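Visit report: teleoperation and hand-guiding cells, Allent

The visit took place on a Friday in July and lasted most of the working day. Leonora Mercado received us at the gate and stayed with the group until the afternoon. Purpose: to see how the Allent group collects demonstrations, and to judge whether the method would suit our own packing line at Ovar.

Allent runs two methods side by side. In the first, the operator takes hold of the arm and moves it through the task with the joint brakes released. In the second, the operator stands at a desk and drives the arm with a handheld controller. Both methods write the same record: joint positions, gripper opening and the camera streams, all on one clock. Joint positions for hand-guided runs are replayed afterwards without the operator, so that no hands are in view.

The hand-guiding cell was shown first. It is slower to use and tiring for the shoulders, and operators change over after 36 runs. Mercado's view is that it gives better contact with the work, particularly where a part has to be pressed or slid. Remote control is preferred for plain pick and place.

The task set for remote control is called Stamar internally. It uses plastic tableware on a cloth-covered table, and the operator is given a written goal before each run, such as moving one bowl or putting one inside another. The layout is changed between runs from a printed sheet.
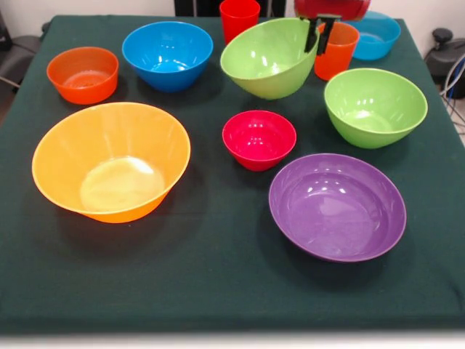

Stamar task: the gripper holds a lime green bowl by its rim, one finger inside and one outside.

The rim grasp was discussed at some length. A bowl held at one side tends to tilt, and the operator has to allow for this when setting it down. New operators release too high. Lilibeth Magbanua, who trains them, has them practise the release alone for the first morning before any run is kept.

The set stood at 3,608 kept runs at the time of our visit. A good operator records up to 300 in a day, counting those later thrown out. Runs are marked good or bad by the operator on a foot switch, then checked by a second person at double speed. Common grounds for rejection are a second attempt at the grasp, a long pause, and any contact with a neighbouring item.

Questions from our side covered delay on the control link, wear of the finger pads and file format. The first two were answered in full. The format is tied to Javier, their logging software, and a converter would be needed.

Points to follow up:
Sample of raw runs from both methods, with the rejected ones included.
Drawing of the finger pads.
Cost of 2 desks against one hand-guiding cell.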